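衣服上的扣子是从哪里来的
安德布里奇服饰馆 少年儿童知识专栏

小朋友们每天早上穿衣服的时候,都会用到一样小东西:扣子。衬衫上有,外套上有,有些裤子上也有。本馆收藏的扣子共有1,433枚,其中937枚曾经缝在衣服上使用过,其余的一直保存在扣子卡上。本文将向各位小读者介绍扣子的历史、种类和缝法。

扣子最早是做什么用的

很久以前,人们穿的衣服大多是宽宽大大的,用带子系住,或者用别针别住。那时已经有了样子像扣子的小圆片,用贝壳、骨头或石头磨成,不过多半是缝在衣服上做装饰的。

后来,人们想到在布上开一个小口,把小圆片从小口里穿过去。这个小口就叫"扣眼"。有了扣眼,衣服可以做得更贴身,袖子也可以收得更窄。在欧洲,扣眼大约从十三世纪起流行开来。有钱人家的衣服上,扣子从领口一直排到下摆,穿一次衣服要花不少时间。

在中国,传统服装上常见的是盘扣。盘扣用布条制成:先把布条缝成细细的长条,再编成一个结实的扣结,另一边做成扣环。手艺好的师傅还能把布条盘成花朵、蝴蝶等形状。

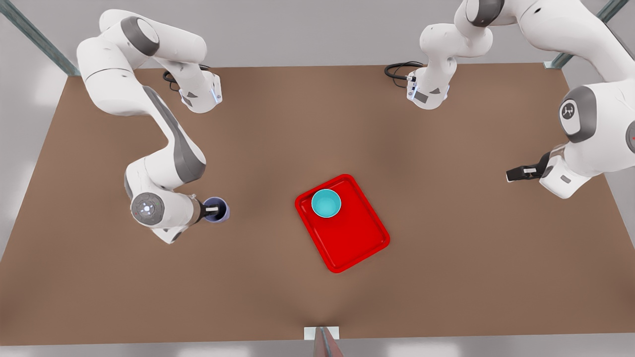 伊达·诺尔特来信问道,为什么她的衬衫和哥哥的衬衫,扣子缝在不同的一边?她说自己试穿哥哥的衬衫时,怎么扣都觉得别扭,想知道是不是工厂做错了。

工厂没有做错。按照西式服装的习惯,男式衬衫的扣子一般缝在穿衣人的右手边,女式衬衫的扣子一般缝在左手边。关于这个习惯的来历,有好几种说法。一种说法认为,从前富裕人家的女士由仆人帮忙穿衣,扣子缝在左边,方便站在对面的仆人动手。另一种说法与男子佩剑有关。这些说法都还没有得到充分的证明,研究服装史的学者们意见也不一致。现在有不少儿童服装已经不作这样的区分。

扣子有哪些种类

按照固定在衣服上的方法,常见的扣子可以分为下面几种。

有孔扣:扣子中间有两个或四个小孔,线从孔里穿过。衬衫上的扣子大多属于这一种。
带脚扣:正面没有孔,背面有一个小环,线从小环里穿过。大衣上常常使用,因为大衣的布料厚,扣子需要离布面远一点。
按扣:由一凸一凹两片组成,一按就合上,一拉就分开。婴儿的衣服上很常见。
工字扣:用金属制成,由机器钉在布上,牛仔裤的腰上通常就有一枚。

扣子的材料也很多。贝壳扣摸起来凉凉的,会反射出彩色的光;木扣很轻;椰壳扣的颜色深浅不一。今天使用最多的是树脂扣和塑料扣,价格便宜,颜色齐全,也经得起洗衣机的搅动。

扣子的大小怎样表示

制衣行业用一种叫"莱尼"的单位来表示扣子的大小,40莱尼等于一英寸,也就是2.54厘米。普通衬衫前襟的扣子多为18莱尼,外套的扣子要大一些。各位小读者可以拿一把尺子,量一量自己外套上的扣子,再算一算它是多少莱尼。

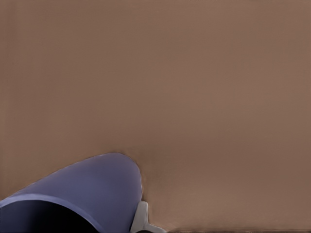 图二:浅褐色平面与蓝色物品。

扣子松了怎么办

扣子松动时应当及时缝牢。请小读者在大人陪同下,按照以下步骤进行:

一、选一根颜色与衣服相近的线,穿针后把两端合在一起打结。
二、从布的反面入针,由扣孔中穿出,再从另一个扣孔穿回去。
三、重复四至五次。线不要拉得太紧,扣子和布之间应留一点空隙。
四、把线在扣子下面绕三圈,回到布的反面打结,剪去线头。

缝完以后,请把针放回针盒并盖好。脱落的扣子应收在小朋友的弟弟妹妹拿不到的地方,以免误食。

小小词汇表

扣眼:布上供扣子穿过的小口,边缘用线锁住,防止布料散开。
门襟:衣服前面左右两片相接、缝有扣子和扣眼的部分。
盘扣:用布条编成的中国传统扣子。

本馆扣子展柜位于二楼23号展室,每逢星期二下午设有缝扣子体验活动,每组5人,由莱奥妮·奥尔特曼斯老师指导。学校团体请提前与本馆教育部联系。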